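Fingertips at fixed intervals
Maintenance, October 2023

The hand cell at Postport occupies one white table in a carpeted room on the upper floor. Its work is repeated grasping of sample parts for Hondeck, and its upkeep follows a written schedule that starts with the fingers.

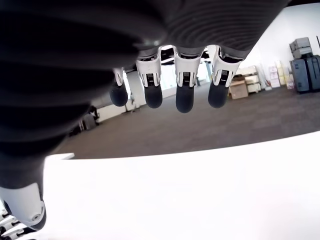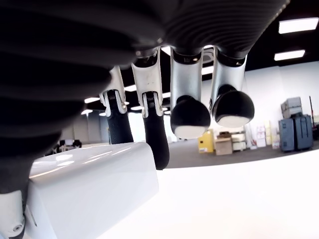 Dark fingertips on jointed fingers, seen from the wrist camera.

Sherif El Sherbiny would put the fingertips second. In his view the wrist cable should be checked before anything else, as a worn cable produces faults that look like a bad joint, and he has seen good fingers taken off for no purpose. The schedule has since been changed to allow for this. The cable is now flexed by hand through its full travel with the drive off, and the log is read for dropped packets before any finger is touched.

Fingertips are replaced every 200 hours of running, whatever their condition. The old tip is pulled straight off its post. Twisting it strains the last joint, and the play that results cannot be adjusted out. The post is wiped with alcohol and left to dry. The new tip is pressed home until no gap shows at the collar. A tip that sits proud will shift the contact point, and every stored grasp will then close late.

Joint play is measured next. Each finger is held at half travel and loaded sideways with a spring gauge, and the reading is entered against the finger number. The limit is 2 degrees. A finger over the limit is exchanged as a unit; the Bomberg workshop strips it and returns it with new bushes. Repair at the bench was tried in June and given up. The screws on the inner links are set with thread lock and tend to round off.

Calibration takes longer than the mechanical work. The hand is opened fully, the zero offsets are cleared, and each joint is driven to its stop at low current. The routine runs 17 poses. If one fails, the whole set is run again, as the software will not accept part of a table. With the tips changed and the cable undisturbed, the full sequence takes almost an hour.

The sleeve needs little attention. It is inspected for splits in the folds and brushed out. Dust from the carpet collects there and works its way down to the thumb drive, so the cell now has a Mabaso filter unit running overnight.

Last comes the camera. The lens is cleaned with a dry cloth, the bracket screws are checked with a torque driver, and a test grasp is recorded and compared with the reference file. The most recent one is stored as run 1299.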